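Home Energy Check: Tundale Block
Checked by Zawadi Lyimo, April 15, 2026

1. Electric meter
Reads 2,476. Last bill was estimated at 2,000, so the tenant should send in this reading before the next one goes out.
Result: OK, follow up on bill

2. Gas meter
Reads 1,208. Cover closes properly. Shutoff valve turns by hand.
Result: OK

3. Tariff
Fixed rate with Releo ends in May. No exit fee listed — tenant has asked Hanneke Smits for a Kameo quote.
Result: Open 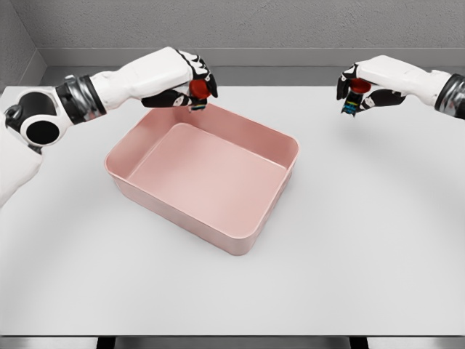 4. Water heater
Thermostat set too high. Turned down with tenant's agreement. Jacket is split near the bottom.
Result: Replace jacket

5. Drafts
Front door seal worn on the hinge side. Windows fine.
Result: New seal needed

6. Paperwork
Last two bills seen. Direct debit details match the account — nothing to change.
Result: OK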